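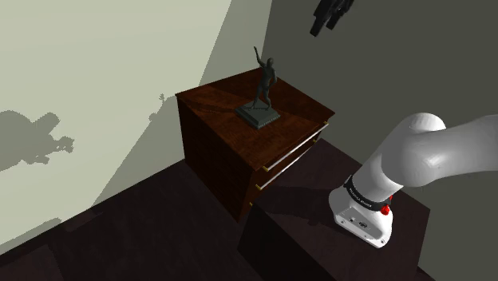
Simulated pick station with a Franka Emika arm, nightstand and statuette, from one of the viewpoints.

Visit to the Gunow simulation lab, September 2022

The open day at Gunow covered two rooms. The first held the servers and was open only through a window. The second was the operator room, where the demonstrations were run on a wall display and two desk monitors. Groups were admitted at intervals and each session lasted 19 minutes, questions included.

Chandrasekhar Pai ran the session I attended. His group works on grasping household objects in simulation before any time is booked on hardware. The renderer is an in-house package called Cedis. Task definitions and scoring are handled by a second package, Grorkico, which was rewritten in April and still has gaps in its documentation.

The task on the display was a statuette on top of a bedroom cabinet. The arm is mounted on a block close to the drawers, so the base position limits the approach angles. Pai said the planner prefers to come in from the side and above. The raised arm of the figure is the difficult part, as a careless descent will strike it before the fingers are on either side of the body. The square pedestal is an easier target for a low grasp, but then the fingers have to work close to the wood.

Lighting is changed between runs. Sun angle, wall color and floor material are drawn from a table, and hard shadows are left in on purpose.
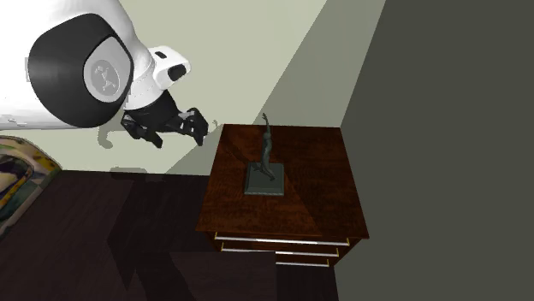
The same table sets the camera viewpoint, and each run is recorded from more than one. A batch is 2000 runs. In the last batch shown to us, 1827 were scored as valid and the remainder were dropped, mostly for contact between the arm and the furniture during the approach. A further 114 from the valid set had been marked for manual review. Pai did not give a grasp success rate and said the scoring rule was still under discussion.

I asked about friction values. They are set per material and have not been measured for the objects in use. A visitor from Mudaliar asked whether drawer opening would be added. The drawer joints are already modeled, but no task uses them yet.

Playback could be paused and stepped, which was useful. The desk monitors plotted joint torque against time, with axis labels too small to read from the second row. Printed handouts had run out by the time our group went in. The same material is to be sent by email to those who signed the sheet at the entrance.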